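Speaker notes: Getting Young People Into Local Party Work
County precinct chairs' training, February 2019
Talk is the slot after lunch, so keep it moving and let people finish their coffee.

Opening

Good afternoon, everybody, and thank you for coming back in from the hallway, where I know the conversation was better than anything I've got up here. I'm going to talk about students and first-time members, how we bring them in and how we keep them past the first election, and I'll warn you now that I tell stories, so if you see me drifting, wave a hand.

(Wait for people to sit. Ask who in the room joined a party group before they turned twenty. Let two or three of them say where.)

I joined because a neighbor needed somebody to carry yard signs and I had a truck. No great moment of principle came over me. I carried the signs, somebody bought me a hamburger, and the next week they called and asked if I'd come to a meeting. I've thought about that phone call a lot over the years, because I'm pretty sure that if it hadn't come I would have gone home and never thought about precinct work again, and you'd all be listening to somebody with better slides.

The Totley chapter

Let me tell you about the Totley chapter, because some of you have heard a version of this and the versions are getting taller. When I first went out to Totley there were 8 people on the membership list and 2 of them had moved away. They met in the back of a diner. They had a set of bylaws, a banner with the wrong zip code on it, and a genuine habit of arguing about the minutes until the pie was gone.

Today they have a student group at the community college and they can fill a phone bank on short notice. What changed was pretty plain. They stopped asking students to come to the meeting and started asking them to come to the work. The meeting moved to once a month. Everything else became a job with a start time and an end time: knock these doors, drive these folks to early voting, sit at this table outside the hardware store.

(Slow down here. This is the part people write down.)

If you take one thing home, take that home. A nineteen-year-old will give you a Saturday morning very cheerfully if you tell her when it's over. She will not give you an open-ended evening listening to us talk about the carpet in the county office. 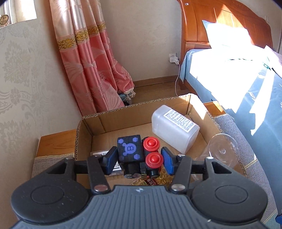 Do new members have to pay dues before they can help out with a campaign?

Under our county rules, anyone can volunteer without paying a cent, and dues only come into it when a member wants to vote on chapter business or stand for a chapter office.

I'd like every one of you to say that out loud at your next event, maybe twice. I've met students who stayed away for a whole semester because they thought there was a bill at the door. Student dues are 14 dollars a year, and any chapter can waive them on a simple vote, so please don't let that be the thing that loses you a good worker.

The Holmgren Hall debate night

Now, Holmgren Hall. (Smile, they'll groan, several of them were there.) We booked Holmgren Hall for a candidate debate and mailed 3000 postcards, and we were so proud of those postcards. Heavy stock, lovely color, and the parking instructions on the back sent everyone to the wrong side of the building. People were walking the length of that place in their good shoes looking for an open door.

I bring it up because of the students who saved the evening. They hadn't been given anything to do, which was our mistake, and they looked at the situation, went outside and started walking people in. One of them held the side door for so long that folks thought he worked there. Afterward we asked the whole bunch of them to run the doors at the next event, with a real planning role, and they did it better than we ever had. Several went on to be poll workers.

So look around at your own events for the young person who has found a job for himself. Go over and learn his name. Then give him a bigger job before he goes home that night, while he's still feeling good about it.

(If running late, skip to Gidia Street.)

A word about the Rider newsletter. A lot of you get the Rider, and I love it dearly, I've written for it, and my mother keeps back issues in a drawer. But it's four pages of small print and it comes by mail, and a student who lives in three apartments in two years is never going to see it. Keep printing it for the folks who like it. For the younger members, send a short text with the place, the time, and the name of the person to look for when they get there. Keep it short enough that you could read it at a stop sign, though please don't read it at a stop sign.

The Gidia Street office

We open the Gidia Street office in April, and I want chapters to use it. There will be tables, phones, a coffee maker that I'm told is on its way, and a sign-up sheet for the evenings. Student groups get first pick of the early evening hours, and I'd ask the older chapters to be generous about that and not spread their boxes over every surface the way we did at the last place. I include myself. I had a box under that back table for two election cycles and I still couldn't tell you what was in it.

What I need from each chapter before the office opens is the name of one person who'll be the contact for new members. It doesn't have to be the chair. I'd almost prefer it wasn't, the chair has plenty on the plate already. Pick somebody who returns calls and who likes people.

(Hold up the sign-up sheet. Start it on the left side of the room, last time it never reached the back.)

Questions

Leave a good stretch for these. Expect the one on filing deadlines and send them to the handout, page two. Expect the one on whether high school students can join. They can help with a parent's okay, and they can vote on chapter business once they're registered voters. If anyone raises the convention seating again, tell them kindly that it's on tomorrow's agenda.

Thank the kitchen crew before people get up. Remind everybody that the afternoon session is across the hall, and collect the clipboards.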